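Keep the box
November
By a reader in Dirnard

My neighbors throw away the carton of a toy on the same day they open it. I think this is a mistake, and I want to defend the cardboard box.

A toy keyboard is a good case. It is long, it has many small buttons, and it does not stand well on a shelf between other things. In a flat carton it can go under a bed – and the child knows where to look for it. 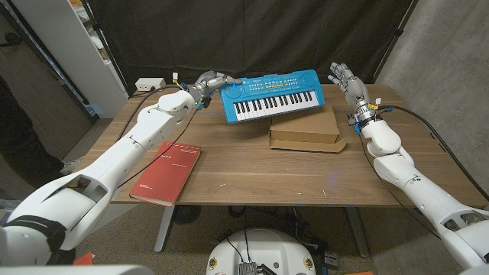
People answer me that plastic bins are stronger. Maybe so. But the bin I saw at Rennie costs 31 dollars, and it is never the right length. A carton costs nothing more, and when it is worn out it goes to recycling.

I also hear that packing takes too much time. With my daughter it takes 3 minutes, and she does half of it. Books go back on the shelf, the keyboard goes to its box.
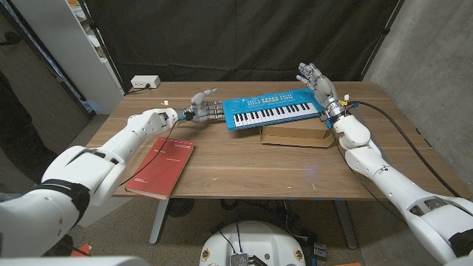 What I ask from the toy makers

Please make the flaps thicker, so they survive more than one winter of opening and closing.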